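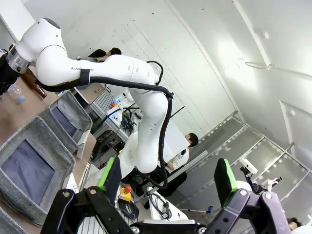
Fraser Imrie had worked at the ministry's public line for 2 years when the new greeting came. It arrived in a brown envelope, typed, 70 words, with the word "opposition" in it four times.

"You will read it slowly," said the woman from the press office. "Like you are sorry."

"Am I sorry?"

She looked at her watch. The budget had failed at midnight, and already people in Mondavach were standing outside the closed pension office.

He went into the small room and read. In the second sentence his voice broke a little, and she liked that, so they kept it.

By evening 1100 people had called. Each one heard Fraser tell them whose fault it was, and then a tone. Most said nothing after the tone. He listened to the messages until his tea was cold — breathing, a dog, a radio in a kitchen.

Message 243 was his mother, calling from Etari.

"Fraser," she said, "I know this is a machine. You sound tired. Did they let you eat?" She waited, as if he could answer. "My money did not come. I don't need to know who did it. I need to know when."

He wrote down the time of the call, and under it he wrote: when?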